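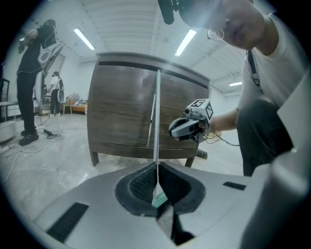 Lodura – eine Wörtersammlung rund ums Wohnen

Liebe Leserin, lieber Leser, schön, dass du bei Lodura gelandet bist! In dieser Sammlung stecken 3643 mundartliche Ausdrücke für Möbel, Zimmer, Böden, Türen und all den Kleinkram, der sich in einer Wohnung mit den Jahren ansammelt. Angefangen hat es mit einem Streit am Küchentisch, ob man den Kleiderschrank nun Kasten nennen darf oder ob ein Kasten etwas ist, in dem Bier steht (beides, natürlich, je nachdem, wo man groß geworden ist). Aus dem Streit wurde eine Liste, aus der Liste eine Tabelle, und irgendwann hat Ngozi Shehu die Tabelle in eine Form gebracht, mit der man auch rechnen kann.

Was in den Dateien steht

Es gibt vier Dateien, alle als CSV mit Semikolon und in UTF-8. Wer sie in einer Tabellenkalkulation öffnet, achte bitte auf die Umlaute, da haben wir schon die schönsten Dinge erlebt.

woerter.csv: die eigentliche Sammlung, ein Ausdruck pro Zeile
belege.csv: Beispielsätze, so aufgeschrieben, wie sie uns erzählt wurden
regionen.csv: die sieben Regionen mit Kürzel und grober Umschreibung
quellen.csv: Gespräch, Brief oder Haushaltsbuch, jeweils mit Kürzel

Die wichtigsten Spalten in woerter.csv sind lemma (die Mundartform), standard (die nächstliegende hochdeutsche Entsprechung), region, genus und bemerkung. In bemerkung darf alles stehen, und es steht dort auch alles: Ausspracheversuche, Widersprüche, manchmal eine halbe Familiengeschichte. Ich lese diese Spalte am liebsten, auch wenn sie sich maschinell kaum auswerten lässt.

Für 2033 Ausdrücke gibt es mindestens einen Beispielsatz. Beim Rest ist das Feld beleg_id leer. Bitte nicht mit einer Null auffüllen, die Null ist eine gültige Kennung (das war mein Fehler, er lässt sich jetzt nicht mehr so leicht herausoperieren).

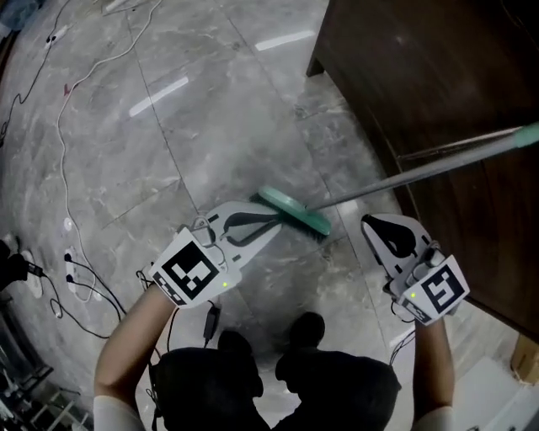

Wie gesammelt wurde

Den größten Teil haben Capucine Renaud und ich in Gesprächen notiert, meist bei Kaffee und immer ohne Tonband. Wir fragten nach Gegenständen und ließen die Leute dann reden. Dabei kam oft viel mehr heraus, als wir wissen wollten, zum Beispiel, dass ein Vertiko in manchen Häusern bloß „das gute Stück“ hieß und die Kinder nicht daran durften. Uchenna Adeleke hat später die Haushaltsbücher durchgesehen und die alten Schreibweisen belassen, wie sie waren. Du findest also Schranck neben Schrank, Commode neben Kommode und ein einsames Comotte, an dem wir alle sehr hängen.

Schwierig war die Zuordnung zum Hochdeutschen. Ein Schaff kann im einen Ort ein Schrank sein und im nächsten ein Bottich, und bei Truhe, Lade und Kiste gehen die Meinungen sogar innerhalb derselben Familie auseinander.

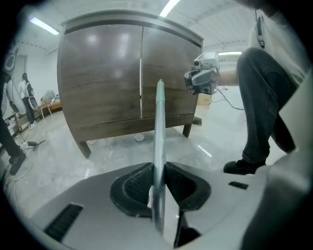 Wo wir uns nicht einigen konnten, stehen mehrere Entsprechungen im Feld standard, getrennt durch einen senkrechten Strich. Die Reihenfolge sagt nichts über die Häufigkeit.

Bekannte Lücken

Der Norden ist schwach vertreten, das wissen wir und es grämt uns. Wörter für Küche und Stube gibt es reichlich, für Keller und Dachboden erstaunlich wenige. Außerdem waren die meisten Erzählerinnen und Erzähler schon älter; für Aussagen darüber, wie heute in Wohngemeinschaften gesprochen wird, taugt Lodura nicht.

Nutzung und Kontakt

Die Daten dürfen frei verwendet, verändert und weitergegeben werden, solange Lodura als Quelle genannt ist. Über Korrekturen freut sich Bukola Adebisi, die jeden März die gesammelten Meldungen einarbeitet. Schreib bitte die Kennung der Zeile dazu und, wenn du magst, woher du das Wort kennst!

Ecaterina Enache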